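Market Coordinator, Part-Time (Kandness Main Street Association)

The Kandness Main Street Association is looking for one coordinator for our evening street market. The position starts in February and continues through the end of the season, with the possibility to extend it for the next year.

Our association has 102 member businesses between the old rail station and Gündoğdu Square. Most of them are small shops, bakeries, repair services and family restaurants. For several years they asked the city to close two blocks of Tultard Street to cars on market evenings, and the city council has now approved this. The permit allows us up to 127 stalls, and we need a person who will bring the sellers, the neighbors and the city departments to the same table.

What you will do

You will receive the applications of the sellers and answer them in a polite and timely way. You will prepare the stall map for each market and send it to the fire department before 4 p.m. on the day before. You will walk the street during the market, listen to complaints, and write a short report afterward. You will also visit the shops which are not yet members and explain to them what the membership gives and what it costs.

The work is 20 hours per week. Market evenings finish at 10 p.m., and the coordinator stays until the street is open again for traffic.

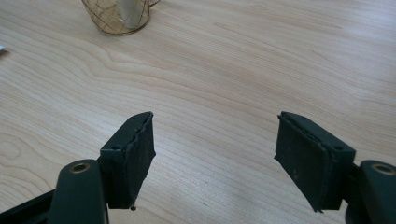 Is it necessary to live in Kandness to apply?
Living in the city is not required, but you must be able to reach Tultard Street by yourself on every market evening, including when the last bus has already left.

What we ask from you

At least one season of experience with markets, festivals or a similar public event. Good spoken and written English. A second language is very welcome, as many of our sellers speak Turkish, Farsi or Mandarin at home. You should be comfortable with spreadsheets and with talking to people who are not happy with their place on the map. A driver's license is useful, but we can arrange the work without it.

What we offer

The pay is $700 per week, before taxes. You will have a desk in our office above the Brillska bakery, a phone, and a yearly transit pass. For the first month you will work together with Erhan Ağca, who organized the trial markets last summer and knows most of the sellers.

How to apply

Please send your resume and one page about a public event you helped to organize, including one thing that went wrong there. Letters can be left at our office or sent by mail, with the attention to Ekaette Okeke. Questions about the permit and the street closure should go to Deming Meng. We will invite four candidates for a conversation, and each candidate will receive an answer from us, also when it is negative.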